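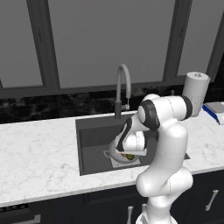

How do you get burnt rice off the bottom of a pot without ruining the pot?

Boil water and baking soda in it, let it sit until you've forgotten about it, then push the crust off with something made of wood. Most of the work is done by waiting, a skill I have been perfecting for years.

What you need

Baking soda, dish soap, a wooden spatula and a soft sponge. Steel wool stays in the drawer, along with whatever anger you brought to the sink.

Step 1. Let the pot cool on the stove. Cold water in a very hot pot can warp the base, and a warped pot spins like a top on a flat burner for the rest of its life.

Step 2. Scrape out the loose rice and put it in the trash. The drain will take it without complaint and then complain at Thanksgiving.

Step 3. Add water until the burnt part is covered, plus 2 tablespoons of baking soda. Bring it to a simmer and keep it there for ten minutes. It will smell like a campfire in a swimming pool. Open a window.

Step 4. Turn off the heat and go away for an hour. Overnight is fine too – I once left one for 2 days, and the only damage was to my standing in the household.

Step 5. Work the spatula under the edge of the crust. If it lifts in sheets, good. If it won't budge, pour everything out and repeat step 3.

Step 6. Wash with dish soap, rinse and dry.

A word on aluminum

Skip the baking soda on bare aluminum, which can turn dark. Simmer plain water with a sliced lemon in it and be prepared to scrub a little longer.

Nonstick pots

Warm water, soap, a long soak, no scraping. If the coating is coming off with the rice, the pot is done and you may as well start shopping.

Next on the Rikbridge kitchen pages: getting the smell of smoke out of curtains.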